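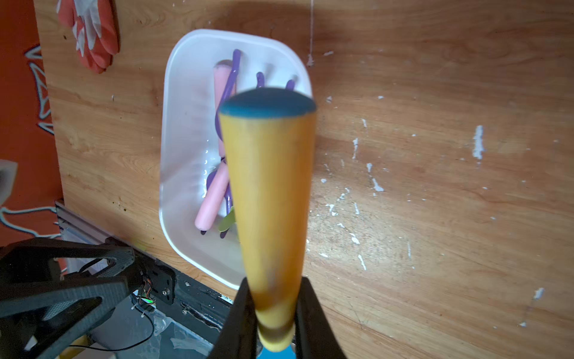 A tray and a paint-flecked tabletop, mid-sort.

Every January, when the seed catalogs from Lusturora start to land in the mailbox, I get a strong wish to be a tidier gardener than I am. This year I would like to make a case for the plain shallow tray, the kind with rounded corners and no compartments, and against nearly everything else they sell us for keeping small tools in.

I have owned the other things. I had a canvas tote from Eshun with a pocket for each tool, and I could never remember which pocket was which. After that came a hanging rack, a very handsome one, and it needed 2 brackets and a stretch of wall my shed in Varwood does not have. Both of them asked me to put every item back in its own special spot, at the end of a long day, with dirt under my nails and supper on my mind. I would leave the trowel on the step instead — and you can guess where it was in October.

A tray asks so little. You drop things in and carry them to the table, where you can look the whole jumble over at once.
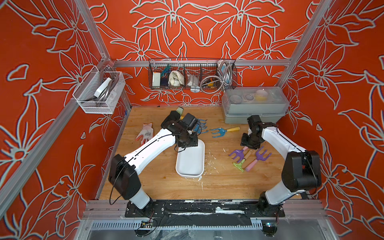 Hand tools are the hardest of the lot to store, in my opinion, because they are all elbows. Tines catch on tines, and a single fork can take up the room of three pencils and a ball of twine. I have come around to laying them out flat before I decide where anything goes, and I am very fond of bright colors for this. Purple heads on one pair of hand forks, blue on the rake and on the fork with the yellow handle, orange-red on the fingers of a work glove: you can tell them apart from across the room, and I suspect you could find them in tall grass too. My mother's were all brown, and half of them are still in her flower beds.

My neighbors on Lekis Road tell me a tray just turns into a heap by spring. Well, yes, mine does. But it is a heap I can tip out and sort before the coffee gets cold, and I find I don't mind doing it.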